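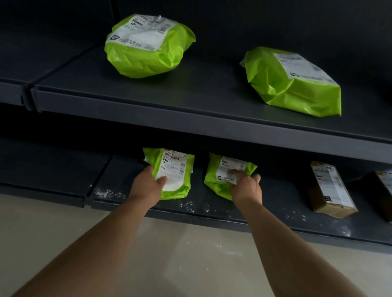 Retail Operations, week 7 handout
Returns and what they cost
Notes: P. Chauke. Reading for next time at the end.

Last week: forecasting. This week: stock coming back the wrong way.

Forward flow = supplier, warehouse, customer. Planned, batched, cheap per unit. Reverse flow = one item at a time, unknown condition, often wrong paperwork. Most firms cost the first properly and lump the second under "overheads". Bad habit. Makes a poor product line look healthy.

Terms to know
Gross return rate: units back / units sent
Net return rate: same but leave out exchanges
Recovery value: what you get for the item second time round
Dwell time: days between arriving back and being saleable again

Worked case: Gevside (clothing, online only)
1000 units sent in May. 58 came back. Gross rate 5.8%.
Of those 58, 10 were exchanges for another size. So 48 / 1000, net rate 4.8%.
Use net for lost sales, gross for handling cost. People mix these up every year in the exam, pls don't.

Why things come back
Clothing: fit, mostly. Then colour.
Electricals: customer can't set it up. Item often fine.
Furniture: damage. Return cost can be more than the item is worth, so some sellers refund and let the buyer keep it. Discuss: does that invite abuse?

Dwell time matters more than students expect. A winter coat returned in January and put back on sale in March has missed its season. Same coat, half the price. See the Toltach case in the reader, table 2, note that the middle colum is in weeks.

Who pays postage?
Free returns: more orders, more returns, both. Aubert argues the extra orders cover it only when margins are high. Wihongi charged a flat fee and saw fewer orders from new customers, old ones hardly changed. One firm, one year, so be careful wiht it.

Seminar task: in pairs, draw the return route for a product you've sent back yourself. Mark every point where someone has to make a decision. Bring it on paper.

Reading: Anatole Aubert, handout chapter on pricing returns. Skip the appendix.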